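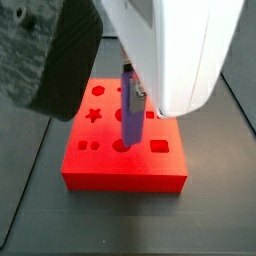
Before a community or campus station moves its program feed from a leased line to a network connection, the receiving equipment must be matched to the sending equipment in several respects. Sample rate, channel count and level reference are set separately on most units, and a mismatch in any one of them can disrupt the feed. The principle is the same as that of the red shape-sorter board, with its holes of different shapes: each piece has one opening that suits it, and the others will not accept it. The steps below apply to a single stereo feed between a studio and a transmitter site.

Reading time: 3 minutes

Step 1. Record the existing settings

Write down the current settings of both units before making any change. Include the firmware version, the network address and the output level. Stations using the Fletent configuration utility may export this information to a file. Keep one copy at each end of the link.

Step 2. Prepare the network path

Request a fixed address for each unit from the network administrator. The path should carry no other scheduled traffic during the test period. Connect both units by cable -- wireless connections are not suitable for a permanent program feed.

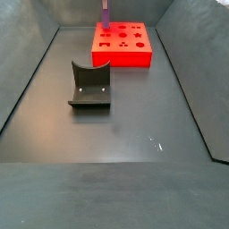

Once the addresses have been assigned, send a test stream from the studio for 100 minutes and review the log at the receiving end. Lost packets should be noted with the time at which they occurred, so that they can be compared with the administrator's own records.

Step 3. Set the receive buffer

Begin with a buffer of 800 milliseconds. If the test stream plays without interruption, reduce the value in small steps and repeat the test after each one. At the Polik transmitter site the final setting was 277 milliseconds. Both ends of the link should be documented with the same value. 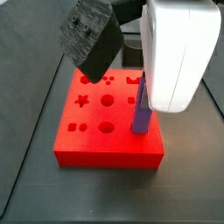 Red block with shaped recesses in its top face.

Step 4. Align the levels

Feed a steady tone from the studio console and adjust the receiving unit until its meter agrees with the console meter. Check the left and right channels separately. Costel Yordanov, who prepared the original version of this procedure, recommends repeating the check with speech and with music before the feed is placed on the air.

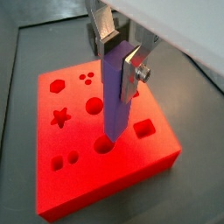 Can the old leased line be canceled as soon as the new feed is working?

It should be kept in service for one full month and assigned as the backup source. Cancel it only after the automatic changeover has been tested in both directions.

Step 5. Complete the changeover

Schedule the change for 2:00 a.m. or another period of light listening. One person should be present at each end, with a telephone line open between them. File the completed settings sheet with the station engineering log.

Related items
Choosing a Backup Power Supply for a Transmitter Site
Reading Packet Logs in the Dukitz Monitor
Ivanov Patch Panels: Labeling and Maintenance

Last updated: July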